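A robot made the tea (and I drove to Medwood to watch)

13 Aug 2020

So I finally got myself along to the open day at Mikia, the little automation outfit in Medwood I've been banging on about since May. I'd put my name down twice and been bumped both times, so when the email came through I rang work, swapped my shift and filled up the car before they could change their minds!

They were running four demos, spread through what used to be a carpet warehouse (it still smells a bit like one, sort of rubbery). I skipped the conveyor sorting and went straight to the tea table, which they've nicknamed Lodhi. You stand behind a strip of yellow tape and everyone goes weirdly quiet, like the golf.
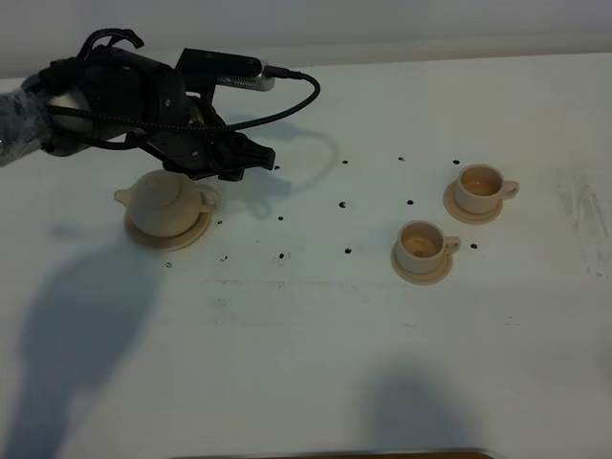 Lodhi lining up on the teapot, gripper open.

I'd expected it to be fast. It's not, and I liked it more for that. The arm comes over the table at the pace of my nan looking for her glasses, has a bit of a think, then creeps down a touch more. One of the engineers told us they'd gone through 2056 practice runs at this one job, and I felt better about my own pastry.

What I really wanted to know was how it copes with the weight changing as the tea goes out, as my own wrist can't manage that and I've got the tablecloth to prove it. I asked, and got a long answer about force estimates that I followed for maybe two sentences – lovely people, very patient, they did draw me a graph. A smaller pot helps, apparently. And the stream going into the cup was properly thin, thinner than I'd ever pour at home, with the other cup sitting beside it nearly full. There were a few dark spots on the white tabletop too, so I'm not handing over my good linen yet. 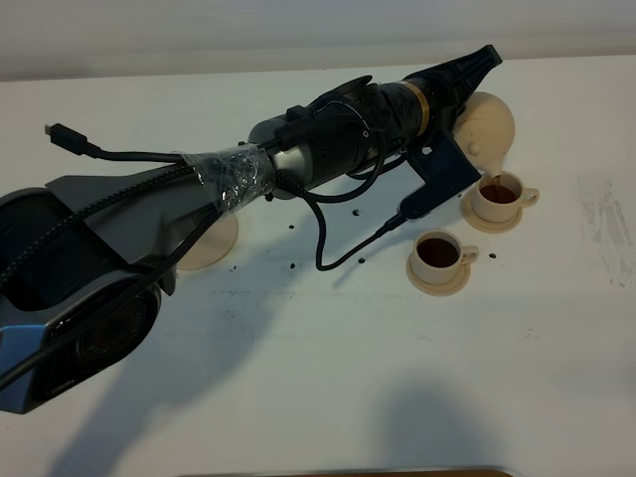
Cost was the next thing I asked about, because I always do. The arm comes from a supplier called Vandirness and they wouldn't give me a number, though the fella next to me reckoned you could get a second-hand one for $2000 if you weren't fussy. I'm a bit fussy. I also can't see where I'd put it, my bench is full of sourdough gear as it is, and then there'd be the wiring to find a home for – that black cable looping down over the table would be in my butter within a day. Still, I had a good look at the brochure over a sausage roll, and I've kept it on the fridge.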